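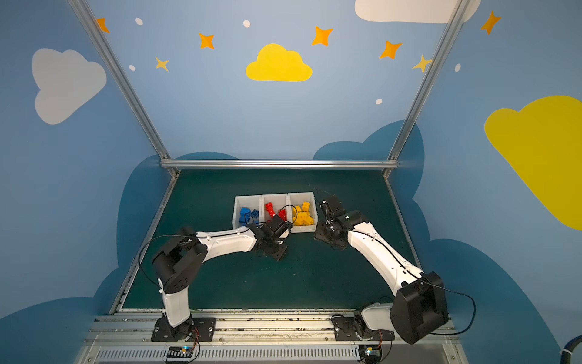 Lunby Three-Compartment Sorting Bin, White

Product group: classroom and playroom storage
Maker: Lunby
Sold by: Wositz
Page last revised 16 December 2020

The Lunby sorting bin is an open white plastic bin divided into three compartments. It is intended for toy building blocks that are kept by color and used at a table. The compartments have no lids and no printed labels. Color is assigned by the user, and a common arrangement is blue on the left, red in the middle and yellow on the right.

Specifications

Material: plastic
Color: white
Compartments: three, side by side
Recommended load: 20 blocks per compartment
Bins per carton: 18
Spare parts: none; the dividers are fixed

The recommended load applies to small studded bricks. Larger blocks can be stored, but fewer will fit, and a block that stands above the divider may tip into the next compartment. Bricks dropped in at random take up more room than bricks pressed together. If a compartment is to be emptied by hand, store the bricks separate.

Placement

Place the bin on a flat table, toward the back, with the open space in front left clear for sorting. The base has no suction feet. On smooth tabletops a thin rubber mat may be used under it. Two bins can be set end to end where more than three colors are in use; they do not lock together. Do not stack filled bins.

Use with a supply bin

Sorting requires a second container for the mixed blocks. Any open bin with smooth walls is suitable. Wositz lists the Wonano supply bin in teal, which is sold separately and has curved inside walls. Curved walls leave fewer tight corners for a single brick to lodge in, although the last few bricks will still collect at the edges. A supply bin in regular use will show fine scratches and scuffs on its inner surface from the studs. These marks are shallow and do not affect use.

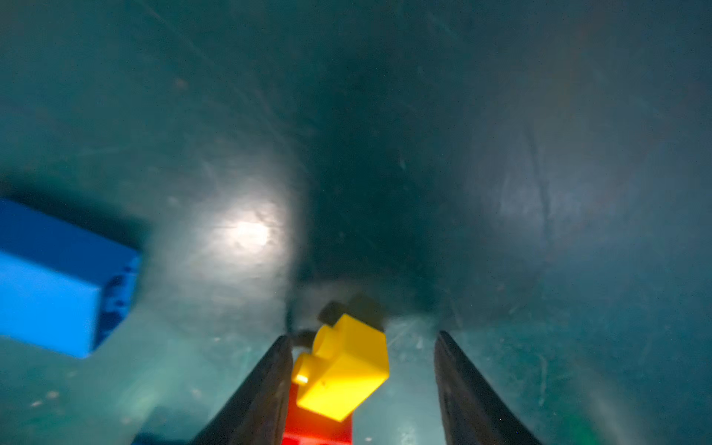 Yin writes that the teal bin marks faster than expected, that scratches were visible by the end of May, and asks whether a polish or plastic restorer can be used on the inside. Polish is not recommended. It leaves a film that transfers to the blocks and holds dust. Wipe with a damp cloth instead.

Cleaning

Remove all blocks. Wash the bin in warm water with a small amount of dish soap, rinse, and dry with a soft cloth. Dust gathers along the foot of each divider and can be lifted with a dry brush. Do not use scouring pads, solvents or a dishwasher. Blocks should be washed separately and dried fully before they are put back.

Ordering

Single bins and full cartons are stocked. Orders of 100 bins or more are shipped on a pallet and require a delivery address with ground-level access. Blocks are not included with either bin. Block refills are supplied in single-color bags of 25, in blue, red or yellow.

Returns are accepted on unused bins in the original carton. Supply bins sold as seconds, with surface marks on arrival, cannot be returned for scratches.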